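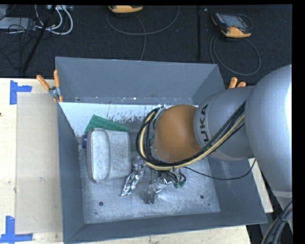 How long does winter squash keep once it's in the house?

Anywhere from a few weeks to most of the winter, and it depends mostly on which kind you grew and how cool the room is.

OK, that's the short version for the people who read this list on their phones in the checkout line (you know who you are). The long version follows, and it's long. It's November, the garden is done, and I have coffee.

From: squash-and-roots list
Subject: Re: [roots] storing squash, am I doing this wrong?

> Hi all, second year grower here, first year with a real crop. I planted
> Mumari and a row of Gravetti along the back fence and both did great.
> I cut them the week before frost and put them straight in the basement,
> in a wooden crate, stacked up with newspaper between the layers.
> Last night I went down to get one for soup and the bottom layer is
> going soft. Three of the Gravettis have a gray fuzzy spot right where
> the stem was. The Mumaris look OK except for one.
>
> Questions:
> Was I supposed to wash them first? I didn't.
> Is the basement too damp? The water heater is down there and it's
> warmish at that end.
> Can I cut off the bad part and eat the rest?
> And do I have to cure them? I've read that you do and I've read that
> you don't, and both articles sounded very sure of themselves.
>
> Sorry if this has been covered. I tried the archive search and it
> gave me a lot of turnips.

Ha, the archive search gives everybody turnips. I once looked up "mice" and got turnips.

First off, please don't feel bad. I lost a whole shelf my first good year and didn't notice until the smell came up the stairs. I'll go through your questions but out of order, if that's OK, starting with the stems, which I think is where your trouble started.

You say the fuzz is right where the stem was. WAS! Did the stems break off when you picked them, or did you trim them flush? Either way you've got an open door there and the mold walks right in. I leave a couple of inches of stem on everything, cut with loppers, and I never ever carry one by the stem no matter how much it looks like a handle. Gravetti is awful about this, by the way. It has that skinny corky stem that pops off if you look at it funny. Any that lose their stem go in the kitchen and get eaten first. I don't even bother bringing them downstairs.

Curing. So, both your articles were kind of right, which is annoying. The acorn types and the little striped ones don't need it, and the warmth seems to age them faster if anything. The big hard ones like your Mumari I do cure. I put them on the floor of the sunroom for ten days or so with a space heater and a fan, and I try to keep it near 80 in there in the daytime. I said near! It drifts all over the place at night and I've never seen it make a difference. What you're after is a rind you can't dent with your thumbnail. My spouse calls it squash camp and would like the sunroom back, please.

If you don't have a warm room, leave them out in the garden on dry straw when the afternoons are still sunny, and throw an old sheet over them at night if it looks like frost. I did it that way for years before we had the sunroom. It only falls apart when you get a wet fall, and boy do we get those.

Washing: I wipe off the mud with a dry rag and that's it. Some folks on here dip theirs in a weak bleach solution and swear by it, and I'm sure one of them will be along to tell you the recipe. I tried it the one year and spent a whole afternoon hauling buckets, and the results looked the same to me. If you do wash, dry them like you mean it, especially down in the dimple at the blossom end where water sits.

Now the basement. Mine's damp too, and I fought with it for a long time before giving up and moving the whole business to the spare bedroom. We shut the heat register in there and it stays in the fifties all winter without anybody doing anything. Squash under the bed, squash on the dresser, squash on the closet shelf. Guests think it's charming or they think we're nuts. If you have to use the basement, stay away from the water heater end, get them up off the concrete, and for heaven's sake unstack them. A crate with layers is the thing I'd change before anything else. The weight bruises the bottom ones, the newspaper holds the damp against the skin, and then you can't see what's going on until it's soup in there, and not the good kind.

One layer, not touching, on slats or cardboard or an old window screen. I bought a set of those wire shelves secondhand and the shelf liner cost me more than the shelves did, so now it's just cardboard from the recycling, and I swap it out when it gets stained.

And then look at them! Once a week, pick each one up and look underneath. This is the whole secret as far as I'm concerned. I do it with my coffee. A soft spot the size of a dime today is dinner. Leave it till next week and it's compost, and its neighbor has probably caught it.

As for cutting off the bad part, here's what I do in my own kitchen and you can make up your own mind. If it's a small firm-edged spot on the skin and the flesh under it is a good color and smells like squash, I cut well past it and roast the rest that same day. If it's slimy, or stringy and wet inside, or it smells even a tiny bit like nail polish, out it goes. And if you ever get one that tastes bitter, spit it out and don't eat any more of it. That's a separate thing from rot and it can make you good and sick.

So for your crate, tonight or tomorrow: take everything out, toss the fuzzy ones, wipe down the ones that were sitting against them, and spread the rest out someplace cool and dry. Cook the other Gravettis soon. They aren't long keepers even when you do it all right. I get mine to the holidays and that's plenty. Mumari should go much longer for you. I had one sit on the piano for 173 days (I wrote the date on it in pencil, I'm that kind of person) and it was still fine, a little dry, a bit stringy near the seeds, but it made a decent pie. Don't count on that. Its brothers and sisters were long gone.

Freezing, if you end up with too many on the edge at the same time: roast them in halves, scoop, mash, let it drain in a strainer for an hour, and freeze it flat in bags. I do 4 cups to a bag, enough for a pot of soup at our house. The draining makes a big difference, otherwise you get a bag of ice crystals with some orange in it.

Since you seem to have the bug now, I'd put in a few Makokha next year. Smaller, dull green, nothing to look at, kind of warty. I started growing it four years ago from a packet somebody passed along at the Vorlow seed swap, and it's turned into the one I'd keep if I had to pick. Dry, sweet, almost chestnutty, and it doesn't even taste like much until it's been sitting a month. So you eat the Gravettis first, then the Mumaris, and by the time you're sick of both the Makokhas are just getting good. It does want to climb, so give it that back fence and put the others somewhere they can sprawl. I saved a jar of seed this fall but I had Mumari growing right over the path from it and they're close enough cousins that I wouldn't promise you what comes up. Could be great! Could be a doorstop. If you want clean seed, ask on the swap thread, there are a couple of people who hand pollinate and tape the flowers shut.

Oh, and somebody asked last month about mice and I never answered. I keep ours in the bedroom with the door shut and the cat on the other side of it, so I'm no help. I did hear hardware cloth around the shelf works.

Let us know how many made it, and whether those stems broke off or got cut, I'm dying to know if I guessed right.

Off to turn over my squash.

(zone 5, heavy clay, too many cats)

--
To leave the list, send a blank message with "unsubscribe" in the subject line.
Please trim your quotes when replying. Seed swap offers go in the swap thread, not here.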